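4.2 What the bins look like after all that use

I want to spend a little time on the bins themselves, because I think our field skips over them way too fast. Most papers I read give the outside dimensions, maybe a part number, and then they're off to the results! But a storage bin has a life of its own, and when Thu Doãn and I started going through the stock at the Todumby site we were surprised by how much you can read off the walls and the floor of a plain metal box.

We looked at 30 bins in all, every one of them open at the top and in regular use for holding small mixed parts. The site's log gave us 2651 fill-and-empty cycles across the whole set, and 1350 of those went to just 5 bins (everybody has a favorite bin, I guess, and it's usually the one closest to the bench). We didn't clean anything before looking. I did most of the grading for the floors and Thu did the walls, and then we swapped and argued over the ones where our grades didn't match.

The floors were the easy part. Parts get dropped, pushed and dragged, so we expected scuffing all over, and we graded it on a simple light, medium or heavy scale. The back walls were a lot more fun. A lined or covered wall wears very differently from bare metal: the surface flakes off in patches, and the patches tend to join up into bands. Figure 3 has a good case of this, with the worst of the flaking in a horizontal strip along the lower half of the panel.

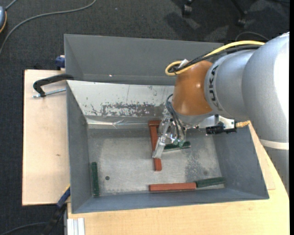

Figure 3. Grey metal bin on the wooden tabletop. Note the flaked panel on the back wall, the scuffed floor, and the clear strip along the join between the two.

My own hunch is that a band like that marks the height where parts pile up and rub, and Thu thinks it has more to do with how people sweep the last few pieces out against the back. We went back and forth on this for most of December and I still can't say who's right. Our log only has cycles, with no fill heights, so please take both ideas as guesses.

The join between wall and floor deserves its own mention. We scored the strip there separately from the panel, and I'd really push other groups to do the same. A wrinkle in a strip is a tiny thing, but a flat washer can slide under a raised edge, and then your part count is off and you spend half an afternoon looking for it (ask me how I know). In the Lại checklist, which we used as our starting point, the strip and the panel share one line, and we found that too coarse for our purposes. Our version gives the strip a line for wrinkling and another for lifting at the ends.

One more thing on sloping walls. They're great for scooping, and I like them a lot, but they make wear harder to grade, as the light falls differently on each side. We ended up turning each bin and grading every wall from the same spot in the room. It's slow, and I'd still do it again. The full grading sheet is in Appendix B, and the comparison with the Adano bins follows in Section 4.3.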